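Nachtrag zum Beratungsabend in Murby

22. Januar 2018

Am Samstag war ich in Murby beim Beratungsabend von Timudgate. Der Verein begleitet seit dem vergangenen Jahr Leute, die ihren Vornamen und den Geschlechtseintrag ändern lassen wollen. Ich hatte versprochen, etwas darüber zu schreiben, also schreibe ich.

Zuerst das Praktische. Wer in Deutschland den Vornamen nach dem Transsexuellengesetz ändern will, stellt einen Antrag beim Amtsgericht und braucht zwei Gutachten. Das steht überall. Weniger leicht findet man heraus, was man am Ende bezahlt. Eine Frau aus der Runde hatte ihre Rechnung dabei, 687 Euro allein für das zweite Gutachten. Beim ersten war es mehr, die Summe wollte sie nicht nennen. Verfahrenskostenhilfe kann man beantragen, das Formular liegt beim Gericht aus. Drei Leute im Raum wussten davon nichts, zwei davon hatten schon gezahlt.

Timudgate hat deshalb einen kleinen Hilfsfonds eingerichtet. Bis zu 400 Euro pro Person, als Zuschuss, keine Rückzahlung. Der Antrag hat 2 Seiten, mit Einkommensnachweis. Das Geld kommt aus Spenden und aus dem Erlös vom Sommerfest, und wenn der Topf leer ist, muss man warten.

Danach ging es um die Zeit. Bei mir hat das Verfahren länger gedauert als die 6 Monate, die mir am Telefon genannt wurden. Der Beschluss kam im September. Dann folgten Ausweis, Krankenkasse, Bank, Zeugnisse. Für die Zeugnisse habe ich drei Briefe an meine alte Berufsschule geschrieben. Die Bank war an einem Vormittag erledigt.

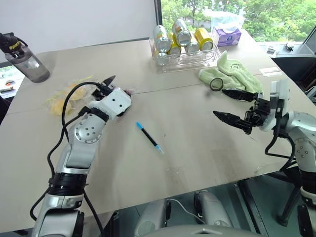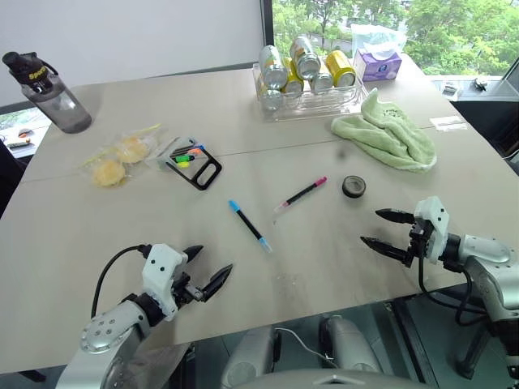

Bernd Lammers sieht den Fonds kritisch. Er meinte, mit solchen Zuschüssen halte man ein Verfahren am Laufen, das abgeschafft gehöre, und das Geld wäre bei einer Klage besser aufgehoben. Die Gutachten seien das Problem, und wer sie bezahle, erkenne sie an.

Ich verstehe den Einwand, teile ihn aber nicht. Eine Klage dauert Jahre, und wer im Frühjahr eine neue Stelle antritt, braucht die Papiere vorher. Wir haben darüber noch auf dem Weg zum Bahnhof gestritten und sind nicht fertig geworden.

Noch zwei Hinweise. Die Gruppe Skandamance trifft sich jetzt im Café Cordeiro, nicht mehr in der Bücherei. Der Eingang ist hinten, im Hof, ohne Stufe. Und wer Erfahrungen mit Gutachterinnen in der Gegend hat, gute oder schlechte, kann mir über das Kontaktformular schreiben. Ich sammle das für die Liste von Timudgate. Namen von Antragstellenden gebe ich nicht weiter.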